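Visit report: the folding cell at Endel

Posted Aug 22, 2026

I had been asking to see the Endel workshop since the spring, and a place came up when someone dropped out of the open afternoon. There were 16 of us, mostly people who run small laundries or repair machines for them. I fall into the second group. My interest was in how the cell is kept going from one week to the next, so that is mostly what I wrote down.

Endel is in two units at the far end of the Niven estate. The first unit is offices and stores. The second holds the washing line and, behind a low fence, the handling cell. You sign in, you are given a pair of safety glasses and a sheet with the fire exits on it, and then you wait in a corridor with a very good radiator and no chairs.

Gregor Cowie took us round. He looks after the cell and has done since it was put in. He used to service bottling lines, and he talks about the machine as a set of parts that wear out at different speeds.

The cell is one arm on a steel base, a table in front of it, a feed tray on one side and a stacking tray on the other. The arm picks up a piece of cloth, lays it on the table, folds it and moves it across to the stack. The control cabinet stands outside the fence so that it can be opened without anyone going in. The program is called Tromatis and runs on an ordinary computer on the bottom shelf. The gripper is bought in from Roltix, with the fingers fitted at Endel.

Setting up takes Gregor the first part of every shift. He starts with the arm switched off and wipes down the table, the trays and the fingers with a dry cloth. Then he powers up and sends the arm to its home position, where a pin on the base should line up with a mark on the first joint. If it is out, he stops there and goes through the joint settings before anything else. He said it had been out twice this year, both times after a power cut.

After that comes the gripper. It is opened and closed with nothing in it, and he listens. Then it closes on a test block, and the reading on the screen has to fall inside a band that he has written on a piece of tape stuck to the cabinet door. Only then does it get cloth.

Soft material is the hard part of the job, he told us. A box has sides and a tin has a rim, but a bundle of cloth gives way as you press on it, and the finger has to keep pressing until there is something firm to hold.

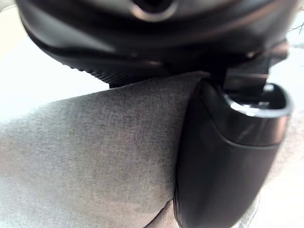 How do you stop the fingers from slipping on thick fabric?

You set the closing force for the thickest piece in the batch, keep the fingers free of lint and replace them before they wear too far. Raising the force to make up for a worn finger works for a day or so and then starts to mark the cloth.

Lint came up again and again. It gets into the joints of the fingers and into any groove it can find, and it packs down hard if left. Gregor goes over the gripper with a soft brush at every break and uses a vacuum with a narrow nozzle at the end of the shift. He does not use compressed air. An earlier operator did, and blew fluff into a bearing that then had to be replaced — a full day lost, and a part that had to come from abroad.

The service list is pinned up by the cabinet and is shorter than I expected. Every 40 hours of running, the finger screws are checked with a torque driver and the cable along the arm is looked over for rubbing. Every 500 hours the fingers come off, the mounts are cleaned and the force reading is set again from scratch. The grease in the joints is left to an outside engineer, who was last in during July.

We were shown a finger change. Gregor put the arm in its service position, locked off the supply, hung his own tag on the lock and tried the start button to make sure nothing happened. Then two screws, a small plug and the finger was in his hand. He wiped the mount, fitted the spare, did the screws up by hand first and then with the driver. The whole thing took roughly ten minutes, including the talking. The force check afterwards took longer, as the first reading was low and he had to go back and reseat the plug.

One of the laundry owners asked what goes wrong most often. The answer was the feed tray. If pieces are loaded in a heap the arm can lift 2 at once, and the fold goes wrong from there. They have tried a deeper tray and a shallower one, and the shallower one is still in place. Someone else asked about cost, and we were told to write to the office.

The spares are kept in a grey drawer unit just outside the fence, labelled by hand. There were fingers, screws, plugs, fuses and one complete gripper still in its bag. I asked how he decides how many to hold. He keeps one more of everything than he used in the worst month, and he writes each one off in a notebook as it is fitted. The computer has a page for this too, but it was several entries behind the notebook when he showed us.

Tea was in the first unit. I had a few minutes with Gregor about cable wear, which I see a lot of in presses, and he has moved his clips further from the wrist so that the cable bends over a longer length. I am going to try the same on a machine of my own. He has also promised to send me the torque figures for the screws.

The next open afternoon has not been fixed. Places go through the Endel office, and parking is in front of the second unit only.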